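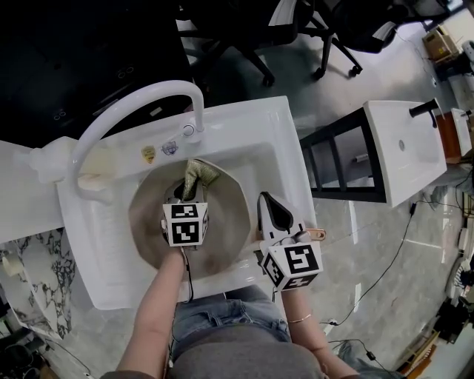
Rowena Manalo, with Mircea Bogdan
Progress report to the Sodside fund, September 23, 2020

We have now recorded 259 demonstrations with the hand-held grippers, 132 of them at the washbasins. The operator holds one gripper in each hand and the position of each is worked out from the printed markers on its cube mount.

Cloth handling is the slowest part. When the cloth is bunched up in the bowl, the jaws hide most of it from the head camera, and the left gripper's markers drop out if the wrist turns too far. Kenneth Catacutan now discards any recording where a cube is lost for more than 4 frames. This has cost us up to a fifth of the basin set, mostly early sessions.

The first policy trained on 100 of the basin recordings picks up a cloth from the bowl but often lets go at the rim. We think the gripper width is being read badly near closing and are recalibrating.

Still to do before November: repeat the basin work at Berbridge, and send the cleaned data to Gunnlaugur Kragh. Spending is within budget.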